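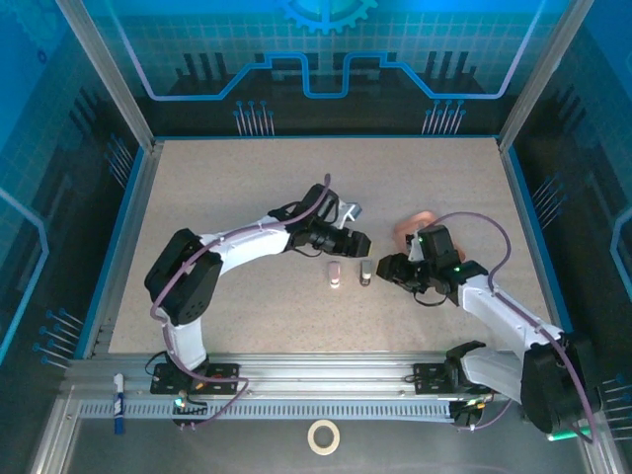
Small parts, one bench: a visit to Clikora

January 2020

The workroom at Clikora is up a flight of stairs behind the main street in Trernby, and most of what happens there happens on a speckled beige bench top. The business sells small-parts kits for people who mend and make things at home: bits for box lids, drawer fronts, bag straps, picture frames. The owner has run it from this room for three years. Before that it was a spare bedroom and a card table.

"The card table had a lip around it," she says. "I thought that would stop things rolling off, and it did, but you couldn't sweep anything off the edge into your hand either. Everything had to be picked up one at a time. I got a sore thumb from it."

The top she uses now was the end of a kitchen job. A joiner downstairs had it leaning against a wall and let her have it for the price of cutting it down. She wanted it 67 centimetres deep at first, to fit under the window, then changed her mind about where it should go. She has not regretted the colour.

"People tell me to get white. I had white on the old bench and by three in the afternoon I had a headache from the glare. Beige is easier. The flecks are a bit of a nuisance with very small things, I'll admit that. If you drop a brown washer on it you can look straight at it and not see it. So nothing goes straight on the bench if it's smaller than a fingernail. It goes in a tray."

The trays are shallow, with rounded corners and sides that slope. She says the slope matters more than anything else about them. With a straight-sided tray the last few pieces end up hard against the wall and you have to tip it to get them out. With a sloped side you can push a piece up with one finger until it comes over the edge.

She has also settled on pink for a lot of what sits on the bench, which began as an accident. The first lot of trays she ordered was meant to be grey.

"They sent the pale pink and offered to swap them. I was behind on orders so I just started using them, and by the end of the week I didn't want to send them back. Half of what I handle is grey or silver or black. Put a grey piece in a grey tray and you're feeling around for it. On the pink you can see every one."
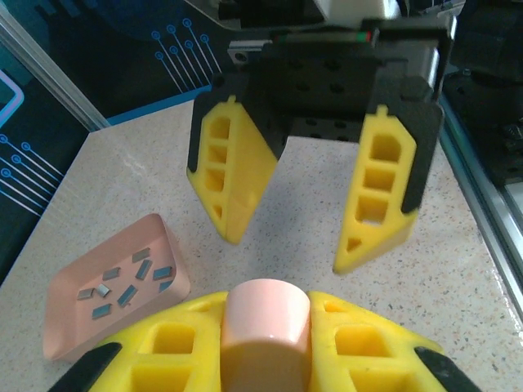 A pale pink tray holding small grey-blue pieces, on the speckled bench top.

Her stock list runs to 169 lines. She would like it to be shorter. Much of it is carried over from a range called Chala, which she bought as a job lot from a couple who were retiring, and some of those lines sell once or twice a year. She keeps them on a separate set of shelves nearest the door and goes through them every January to decide what to drop.

"I'm bad at it," she says. "I'll have something in my hand that has sold twice since I got it, and I'll think about the two people who wanted it. They probably couldn't find it anywhere else. So it goes back on the shelf for another year."

A normal week is some 300 kits. In the weeks before Christmas it is more than that, and for the first fortnight of the new year it is a good deal less, which is when the shelves get wiped down and the labels are redone. We spoke during the quiet part. A box of old labels was on the floor by her chair, and she peeled at one while she talked.

I asked her to explain how a kit goes together. She starts with the heaviest item and finishes with the paper. Loose pieces are never counted straight into the bag. They go from the big bin to a tray, and the tray holds only what is needed for the batch. If there is anything left in the tray when the last bag is closed, one of the bags is short and the whole batch gets opened again.

"It's slow, but it's less slow than the emails. If someone has set aside a Saturday afternoon to fix a drawer and they're one piece short, they are cross, and fair enough. I'd be cross."

She used to weigh the bags instead, on a little kitchen scale. It worked for the heavier kits. For the light ones, the difference made by a single piece was smaller than the difference between one paper bag and the next, and she gave it up after a month.

Her other rule is that only one kind of small piece is out at a time. She broke it once, with two sizes that looked alike, and spent an evening sorting them back with a ruler. The lids of the bins are now labelled on the top and on the front. The bins themselves are Vulto ones, the stacking sort, and she has a complaint about those.

"The clips go. The bin's fine, it'll last forever, but the clip on the lid snaps in cold weather and you can't buy the clip by itself. I've got a drawer of lids with one clip each. I keep thinking I'll do something with them."

On lighting she was brief. She has a lamp on each side, so that her own hand doesn't throw a shadow over the tray. She doesn't use the ceiling light unless she has lost something.

Things that stand upright get their own part of the bench, away from the edge. She learned this with anything taller than it is wide. They fall over when you reach across them, and they roll, and the floor slopes towards the stairs.

"I've fetched things from the bottom step," she says. "The joiner has brought a few back up as well."

She is thinking about a second bench for this year, the same height as the first so that trays can slide from one to the other. She has asked downstairs about another offcut. So far they have only had white.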